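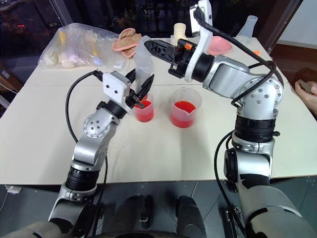
Who may clear a spill while the arms are powered?
Only the named operator, and only after both arms have been put in hold from the panel. Everyone else stays behind the floor line until the hold light is steady.

4.3 Working with open liquids

These rules apply to both arms of the Prandell bench cell. They were last changed by Pui-shan Tu on 7 March 2026.

1. Put both arms in hold before you place or move a beaker.
2. Use coloured water only. Do not fill any open beaker past 262 ml.
3. Keep beakers at least 70 mm from the front edge of the table.
4. Check that each arm's cable hangs clear of the beakers through the full movement. The two beakers of red liquid stand between the arms, so check from both sides.
5. Set the speed limit to 16 per cent for the first run of any new pouring task.
6. Step back behind the line, say "clear" aloud, and release the hold.

Note: Spare cups and bowls may stay along the far edge of the table if neither arm has to pass over them.

Caution: Do not reach between the arms to steady a cup. Press stop first.

Caution: If liquid gets on a gripper or a joint ring, switch off at the wall and call Florêncio Figueiredo on extension 146. Do not wipe a joint while it is powered.

Record every spill in the cell log, including small ones. For glass containers, see 4.4.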